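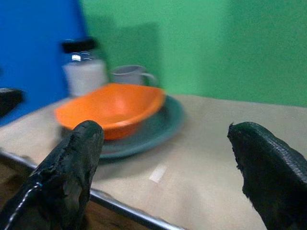 Orange bowl on a teal-gray plate.

Skilow Everyday Tableware

Bowls and plates for homes, break rooms and small cafes
Sold by Wei Kitchen Supply, Grisville

Skilow is our own line of plain tableware. It comes in two bowl sizes and two plate sizes, and every piece is sold singly or by the case. The shapes have stayed the same since the line started, so a bowl bought this year will stack with one bought several years ago.

Shih-chieh Lam draws the shapes and picks the colors. The brief was a bowl that holds a full serving of noodle soup and still fits the top rack of an ordinary dishwasher. The foot ring is wide and low, and the rim is slightly thicker than the wall — that is where most bowls chip first.

Material and finish

All Skilow pieces are glazed stoneware. The glaze is food safe and covers everything except the foot ring, which is left bare and sanded smooth. Colors are fired in small batches and can vary a little between cases. If you need a close match for a large table, order everything at once and put a note in the comments box at checkout.

Sizes

Small bowl: holds 400 ml. Good for rice, cereal, side salads and dessert.
Large bowl: soup, noodles, pasta. See the size chart for capacity.
Side plate: sits under either bowl as a liner, or use it alone for bread and fruit.
Dinner plate: flat center with a raised edge. Weighs 2 ounces less than the version sold before March.

Use and care

Dishwasher safe on any cycle. Microwave safe. The bowls may be used in an oven for warming, up to 70 degrees Celsius. They are not made for baking and should not go under a broiler or on a burner.

Let a hot bowl cool before rinsing it. Metal forks and spoons can leave gray marks on the lighter glazes. These are traces of metal left on the surface and come off with a paste of baking soda and water. Do not use steel wool.

Stack bowls no more than eight high in an open cupboard. For longer storage, put a sheet of paper or a Stirel felt disc between pieces. Stirel discs are sold separately in packs of ten.

Ordering

Single pieces ship the next working day when in stock. Cases ship from the Grisville warehouse and may take up to a week. Mixed cases are available for plates and bowls of the same color, but we cannot mix colors inside a case.

The case item number for small bowls is 247. Please use it on purchase orders, as the old number no longer works in our system. Cafes with an account can order by phone until 4 p.m. for same-day packing.

Breakage and returns

Check the box when it arrives. If anything is broken, keep the packing and send us a photo of the piece and the outer label. We replace pieces broken in shipping at no charge. Unused pieces can be returned within 30 days — the buyer pays return postage. Seconds are sold as final and cannot be sent back.

Related items

Stirel felt discs, pack of ten
Skilow serving spoon
Wei dish rack, two tier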